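We use cookies to keep your cart working and to see which pages get read. OK / Manage settings

About Porkovis

Quick version, because the phones are busy. We make small toy blocks and the wooden boards they get sorted on. Started in a rented garage off Vuten Road with one saw and a lot of sandpaper. Still small. Slightly bigger saw.

We sell mostly to preschools, home daycares, grandparents. Some speech and occupational therapists too, who order in odd amounts and always want extra stars. Fine by us. Tell us the shape and the color, we'll pack it that way.

What's in the range: hearts, stars, cylinders, little house shapes with a peak. Blue, yellow, red, green. People ask for purple. Not yet, maybe after February. Every shape can be bought loose, you don't need to buy a whole set to replace the one that went down the heating vent.

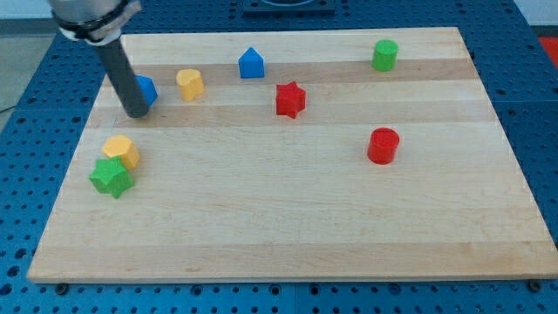

A heart, a house and stars on a maple board, colors mixed.

The boards came second. Parents kept telling us the blocks ended up all over the floor, so we tried giving kids a flat place to work on, and it stuck. Light maple strips, no print, no slots, no right answer. Put the reds in one corner. Make a street out of the houses. Dump it all out and start over. The grain is diferent on every board so please don't send one back for having a dark stripe, that's just the tree.

Our starter bundle is called Latena: 40 blocks, one board. The classroom one is Qin, same blocks but 2 boards so there's less grabbing. We ship about 1,000 bundles a year, most of them in the fall when schools stock up. Orders in before noon go out the same day if we can manage it.

Care: damp cloth, dry right away. No dishwasher!! A bit of mineral oil on the board when it starts to look tired.

Visits ok, mornings are best, call first. Parking is behind the building, ignore the sign it's for the old tenant. Wholesale price list on request, just email and say what kind of a place you run.

Comments (3)

tinyoaks_daycare: Our Qin set is on its third year. Lost two stars, got replacements in a week.

marlow77: do you sell the board by itself?

Porkovis: @marlow77 yes, under Spare Parts, bottom of the list

Contact | Shipping | Returns | © Porkovis | Back to top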